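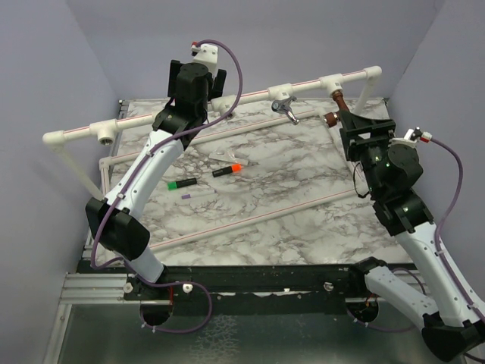 Rampe d'essai en tube plastique : questions fréquentes
Mise à jour : 2019-06-12

À quoi sert la rampe ?
Elle sert à s'exercer au montage et au démontage de robinets et de raccords filetés sur une conduite horizontale surélevée. Elle ne se raccorde pas au réseau et n'est jamais mise en eau.

De quoi se compose le cadre ?
De tube plastique blanc, de coudes aux extrémités de la conduite haute, de tés intercalés et d'une base posée à plat sur le plan de travail. Les tés destinés aux essais ont une prise taraudée à insert métallique. Les coupes suivent la fiche Tudton, révision 5.

Faut-il coller les assemblages ?
Les coudes de la base, oui. Les tés de la conduite haute restent emboîtés à sec, ce qui permet de corriger leur orientation. Laisser prendre la colle 2 heures avant de redresser le cadre.

Comment orienter les prises ?
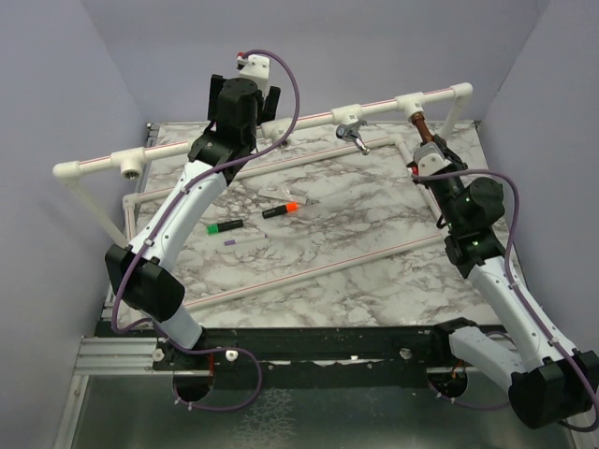
L'axe de chaque té doit être réglé avant de visser quoi que ce soit. Une prise tournée vers le bas et légèrement vers l'avant reste accessible sans déplacer la base. Le robinet chromé se place sur un té intermédiaire, levier à droite et bec incliné vers le bas ; le raccord brun-rouge occupe le té de droite. Si un té pivote pendant le vissage, le maintenir à la main — ne jamais faire contre-appui sur le tube voisin.

Quelle étanchéité utiliser sur les filets ?
Aucune pour les exercices courants. Pour la séance sur le ruban PTFE, prévoir 7 tours, posés dans le sens du vissage, puis nettoyer la prise à la brosse souple.

Le robinet prend de travers. Que faire ?
Dévisser complètement. Présenter le filet dans l'axe, tourner à l'envers jusqu'au décrochement du premier filet, puis visser à la main. Un insert marqué se remplace avec son té.

Peut-on monter des pièces d'une autre série ?
Les raccords Lenow et Le Goff de même filetage conviennent. Les pièces Willton sont exclues depuis mars : portée trop courte, tenue insuffisante dans l'insert.

Qui contacter pour une pièce manquante ?
Benoît Marty pour les raccords et la robinetterie, Raphaël Chevalier pour les tubes et les plans de coupe. Indiquer le repère du té, compté depuis la gauche.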